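Home | Articles | Kitchen & Table | Random page | Contents

The Small Breakfast Table

A small breakfast table (some people say tea table, and in Skeltedum, where I grew up, it was just "the round") is a compact tabletop set up for one or two people, with a drink, something to make toast with, a bowl or cup, and a cloth for the crumbs. I've been keeping this article going for years now and I still find new things to put in it, so bear with me if it wanders!

Origins and names

As far as I can tell, the habit of keeping a separate little table for the first meal came along with small apartments. My own copy of the Gatti household catalog gives it a whole chapter, and I love that chapter, although it's mostly about trays. The book calls anything under 83 centimeters across a "single." I've never met anybody who uses the word out loud, but it's handy when you're shopping.

Round tops are the usual choice. They're easier to squeeze past, and there are no corners for your hip to find at six in the morning. Light wood is popular, and I like a fine straight grain because it hides scratches pretty well. Square ones exist too (my first was square, from Dolside, and it wobbled the whole time I owned it).

What goes on it

There's no fixed list, and people get surprisingly firm about their own. The regulars are a toaster, a bowl with a saucer, a bottled drink and a cloth. A white ceramic bowl on a matching saucer does for tea, porridge or soup, and the saucer gives you somewhere to put the spoon. The bottled drink is often a tea these days, and the labels can be lovely, like the white one with 雪茶 running down the front in big dark characters and a little illustration near the bottom. Those two characters mean "snow tea." I'd buy that for the name alone. 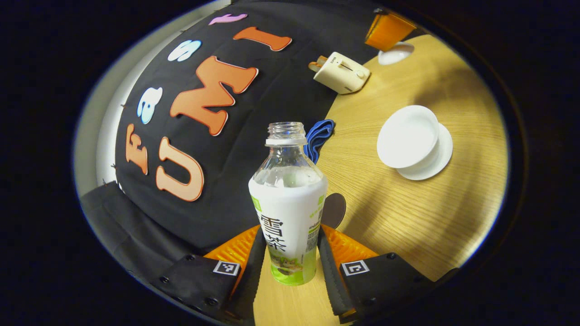 The toaster

Toasters for small tables tend to be rounded and boxy at once, if that makes sense, and cream is the color I see over and over. A single knob on the front is plenty. Toy versions and play toast turn up in displays and in kids' kitchens, and a piece of toy toast poking out of the slot does make a table look ready for breakfast, even when no bread is involved.

Put the toaster near the edge closest to the outlet and keep the cord from crossing the middle. Mine sits on the right, with the bowl on the left, and I've had long arguments about this. Empty the crumb tray! I weighed the crumbs from mine once, after a February of not bothering, and I'm not going to print the result.

Coasters, lids and cloths

A flat round coaster in dark brown looks great on pale wood, and you can find it without your glasses on. I keep one in the center and let the bottle or cup come to it. Lids and caps are a separate headache. A round one with a raised knob on top is easy to pick up, and easy to leave lying where you need to put your plate.

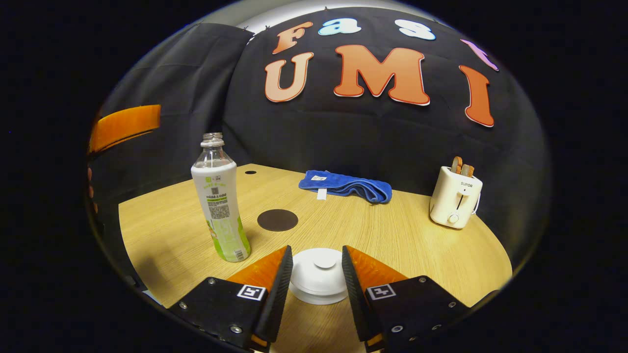
Cloths come next, and I'm a microfiber person, blue if I can get it. Fold it and leave it toward the back of the table, where you can reach it over everything else. I don't snip the tags off, even though they stick out, because I can never remember the washing temperature. Cotton is nicer in the hand but it takes ages to dry.

Bottles without their caps should be finished or moved to the sink before you start wiping. A 500 milliliter bottle tips over more easily as it empties, and I've mopped up enough tea to feel strongly about it.

Care of the tabletop

Wipe along the grain, then dry it. Juden, the wax I use, comes in a 400 gram tin and lasts me up to 27 coats on a small top. Let each coat sit overnight before putting anything back. Heat rings will sometimes lift with a bit of wax and a lot of rubbing, but old ones mostly stay, and I've made peace with the two on mine.

See also: Tray; Saucer; Crumb brush; Folding stool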